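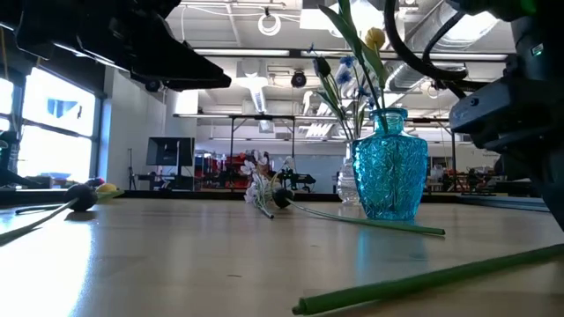
Two Arms, One Vase: Planning for Thin Stems
Project report by Nurhan Gezer and Tamunoemi Briggs
April 19, 2022

When we started in September, we thought flower arranging would be a gentle way into two-arm planning. It was much harder than that, and far more fun!

Our planner, which we named Tendora, decides which arm picks up a stem, where it grips, and how the stem goes into the neck of a vase without knocking the flowers already in there. We work with artificial flowers, so the same tulip can be used again and again.

Finding the stems took most of the first term. Green stems cross each other on the table, and our first program liked to join two of them into one very long plant. Nurhan rewrote that part so it follows each stem from the flower head downwards and stops when the direction changes too sharply. Glass was the other headache - the depth readings go straight through a clear vase, so we now give the planner a stored shape for each vase and only ask the camera where it stands.

For the motion side, Tamunoemi built a search that tries up to 2000 grasp and path pairs per stem. It throws out any pair where the arms would pass too close to each other, then ranks the rest by how upright the stem is when it reaches the neck. We logged 3238 planning calls, and almost 2000 of them were for tulips, whose heavy heads tip the stem in the grip.

We still have 4 open bugs. The one we most want to fix is the handover, where both arms sometimes wait for the other to let go. Tamunoemi has a new state machine half written, and the timeout goes in next.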